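Exhibit Builders Board > Interactives and Electronics > Magnetic reed vs. Hall sensors on a crank exhibit

gearloft
7/3/22
We have a hand-crank generator table going into the Conddale children's science room in October. Each of the nine stations reports crank speed to a small display. The prototype uses reed switches, one magnet per shaft. Counts are fine at low speed. When a kid really spins it, the display drops to half the true value or freezes. Controller is a Tidano board polling every 9 ms. Would you swap the sensors or fix the code?

mvasquez_fab
Fix the code first. Polling is the wrong method for this. Put the input on an interrupt and add a short debounce. A reed switch will follow a hand crank without trouble.

Sebastian Coman
Disagree. Reeds are glass and the crank housing gets hit all day. We ran them on a pulley exhibit at Ramalho and replaced 810 in the first two seasons, across all the floors. Hall sensors went in after that and I have not opened those housings except for cleaning.

mvasquez_fab
That number says more about the mounting than the part. Were they potted?

Sebastian Coman
Some were. The potted ones cracked at the lead where it leaves the resin.

gearloft
Shaft is geared up from the handle, so it sees nearly 1000 rpm with an adult on it. Does that change anything?

Pantelis Sfakianakis
One pulse per turn at that speed is a 60 ms period. The magnet passes the reed in a small part of that, so a 9 ms poll can miss the closure completely. Both of you are right about your own half. Use an interrupt, and use a Hall sensor with a pull-up close to the controller. Keep the cable away from the generator leads or you will count noise.

gearloft
Interrupt is in now. Top reading on the bench was 1417 with a drill on the shaft, and it matched the optical tach. Hall parts ordered from Gukel.

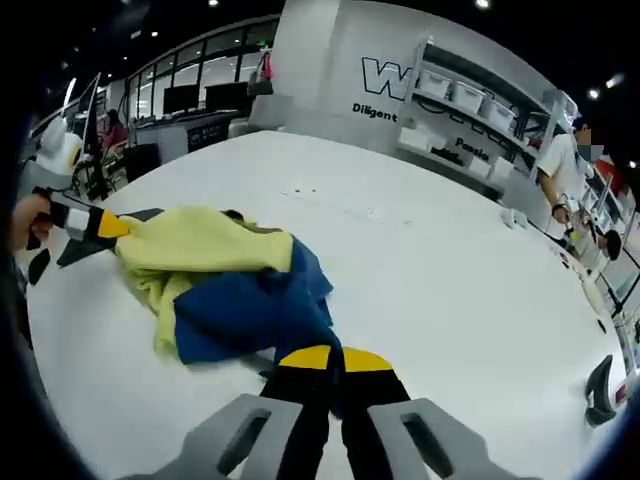
Re: Display smoothing for crank speed

mvasquez_fab
Separate question, same exhibit. Average over four pulses at most. Anything longer and the number lags the handle – visitors let go before it catches up.

Sebastian Coman
Four is too jumpy for a numeric readout. Fine for a bar.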